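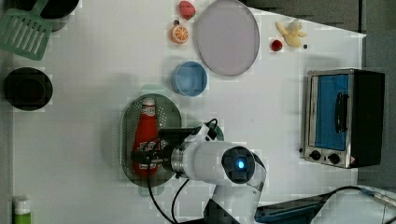

White table, ketchup on the oval tray.

May 1, 2023
Mahtab Kordestani
5 min read

Kitchen things, white table. Carrying on from the last entry, where we got as far as emptying the grey crate and then ran out of afternoon.

Agreed with Justinas that the table gets one layout and keeps it until the list has been checked. Crockery at the back in the middle, pans and the spatula down the left, toaster oven on the right, the oval tray in the clear area nearer the front. Small food goes either side of the big plate. We had been putting things back wherever there was a gap, and the list and the table had drifted so far apart that Vaida could no longer tell which was wrong.

Oval tray. I like this one. The raised rim stops a bottle rolling off and the holes make it easy to rinse. It does collect crumbs and label fluff, though, and a cloth only pushes them further in. Old washing-up brush, from underneath, then tap it on the edge of the sink. The brush is on the hook by the tap. Please put it back on the hook.

Ketchup. Lies on its side on the tray, cap towards the back of the table. Tried it standing first and it's too easy to knock with a sleeve. The cap was sticky when I got it out of the crate, so I soaked it in warm water for 15 minutes and dried the thread with kitchen paper. Keep the bottle itself out of the water. The red and white label is the part people recognise it by, and the last one we soaked came out of the bowl bald. Weighed it while the scale was out: 1,136 g. Agnese wants that on the list next to the name so that we notice if it has been leaking.

Green bottle with the white cap. Front left corner for now. It wants to be further in, but then it crowds the round black pan. Urho suggests swapping the two. Not done yet.

Bowl and plate. The light blue bowl sits behind the tray, the big lavender-grey plate behind that. On the old list the plate was "blue plate", the bowl was also "blue", and twice in October the wrong one was brought over. New names are "bowl, light blue" and "plate, large, lavender". Justinas says it's grey. I've written lavender-grey in the notes column and left it there.

Both washed by hand. The plate has a thin rim and I would sooner not stack anything on it. If it has to go in the cupboard it goes in on its own, on the felt.

Pans. Black pot at the back left, round black pan below it. Both were greasy underneath from the old shelf, a film that ordinary washing-up liquid only moved about. Bicarbonate paste, left on for 60 minutes, came off with a soft sponge. Don't use the green scourer. There is a reason the previous pan is in the scrap bin.

Spatula. The green slotted one stays on the table. We have a second, longer one from Guver that nobody likes using, as the handle turns in your hand when it is wet. That has gone in the drawer with the ladles.

Small food. This was the slow part. To the left of the plate: the orange half, and the little red and pink fruit above it. Vaida has the pink one down as a peach, Urho as a strawberry, and I can see both. It is "fruit, red/pink" until somebody finds the packet. To the right of the plate: the small red strawberry and the pale yellow one. The pale yellow one was listed as ginger. Agnese had always taken it for a doll. Looked at it for some time and have put "ginger/doll, pale yellow", which is ugly but will be found by anyone searching for either.

The toy pieces go in a bowl of lukewarm water with a drop of liquid, then straight on to a towel. No radiator. One of the earlier strawberries went hard and tacky after a night on the radiator and never recovered.

There is also a tiny black bead over on the right, past the ginger. It isn't on any list. I have no idea what it has come off. Leave it where it is until I have been through the crate lid and the loose bits in the jar, as it may belong to one of the toys.

Toaster oven. Wiped down with a damp cloth, glass done separately with vinegar and water, half and half. Crumb tray out, washed, dried, back in. The two black knobs pull off if you go straight and don't rock them, and there was a surprising amount of flour behind the left one. Handle just needed a wipe. The red warning sticker near the corner stays put. I went round it. If it starts to lift, tell Vaida and she will order another from Vurer, don't glue it.

It takes up a good part of the right side, and Justinas asked again whether it could live on the shelf. I would keep it on the table. It is heavy enough that lifting it up and down every time is how we will end up with a cracked door.

Table top. White shows everything. Two rings near the front edge, ketchup by the colour, came off with plain water and patience. A grey scuff further back did not. Tried a melamine sponge on it very lightly, some improvement. Stopped there.

List. Now at 13 corrected lines, the rest still to do. The format is name, colour, where on the table, how to wash. Vaida wants a column for where it was bought as well. Fine by me for the Grigaitė crockery, where we still have the receipts, but most of the toys came in a mixed bag from the Vulton clearance and there is nothing to write.

To do:
Swap green bottle and round pan, if Urho still thinks so tomorrow
Crate lid and jar, look for where the bead belongs
New felt for the cupboard shelf
Agnese to print the list once the pans are on it
Ask Justinas where the lid for the black pot went. It was in the sink at lunch and I haven't seen it since.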